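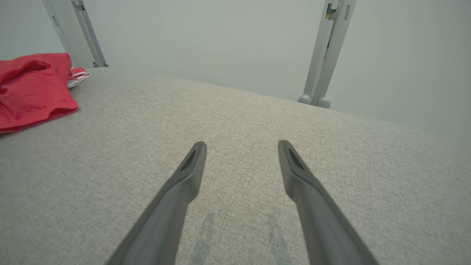
Light gray woven upholstery fabric with two gripper fingers.

The Rorum Firearm Storage Ordinance is a municipal law governing the keeping of guns in private homes and vehicles in the city of Rorum. It was introduced by council member Seema Kashyap and adopted in November by a vote of 6 to 5.

Provisions

The ordinance requires that any firearm not carried by its owner or under the owner's direct control be kept in a locked container or fitted with a locking device. Handguns left in parked vehicles must be stored out of view in a locked compartment. Owners must report a lost or stolen firearm to the police within five days of discovering the loss. A first violation carries a written warning, and a second carries a fine of $55. Licensed dealers and on-duty law enforcement officers are exempt.

Legislative history

An earlier draft, known as the Dixit proposal after the neighborhood where it was first discussed, would have applied only to homes in which a minor was present. It failed to leave the public safety panel. Kashyap reintroduced the measure with broader coverage the following year.
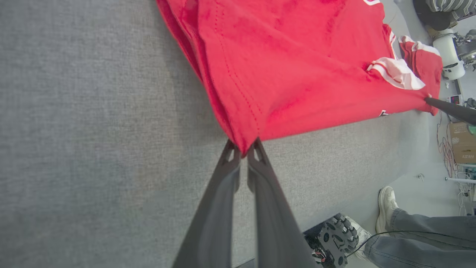
Public hearings on the revised text lasted 15 hours over several sessions. Opponents, led by council member Pallavi Pandey, argued that the reporting deadline was too short and that the vehicle rule would be difficult to enforce. Pandey offered an amendment to remove the fine, which was defeated.

Related measures

The neighboring town of Millico adopted a similar storage rule without a reporting requirement. Jinico considered a comparable bill but referred it to the county, where it remains pending.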